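**Notebook, Kerkia student team. July, 16:40**

Present: Mi-kyung, Jong-dae, Yevhen, me (Yoon-hee).

Goal for the term is still the same: a labeled set of paper-handling clips (fold, crease, glue, cap) for the Gririne policy, then one fold-and-glue sequence on the arm before the club demo.

Status of clips:

- 550 recorded
- 400 segmented
- 205 with labels checked by a second person

Yevhen reran the segmenter on the checked set. It splits well on reach and release. It does badly on creasing, where both hands stay flat on the paper and hardly move. It tends to merge the crease with whatever follows. Mi-kyung wants a separate "press" label with its own start rule: both palms down, no slip. Agreed. Relabel the fold clips first, leave the glue clips alone for now.

Second problem is the glue stick. Capped and uncapped share one object class at present, so the planner has no reason to ask for uncapping. Jong-dae will split the class into stick-capped, stick-open and cap. A loose cap on its side is small and the detector drops it below 90 px, so he is raising the crop size before retraining.

Printed scraps: the text confuses the edge finder, torn borders more so. Try plain paper first, add print later. Ye-seo asked for the left-side glare to be masked. Not done. The Karkby dataset leaves glare in and I would like to see numbers both ways.

Frames to use for the label guide:
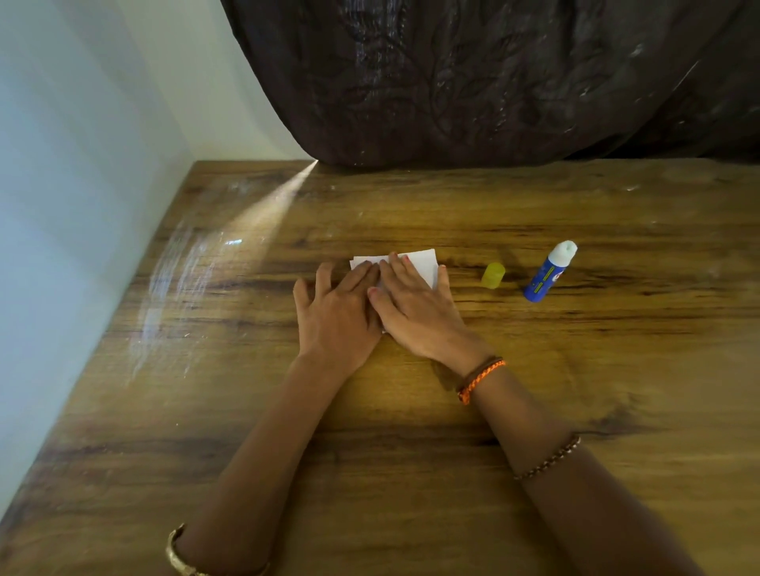
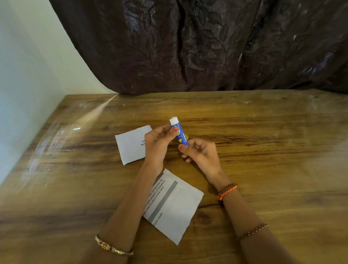
*First: press, stick open, cap separate. Second: two-hand hold, stick capped, printed scraps.*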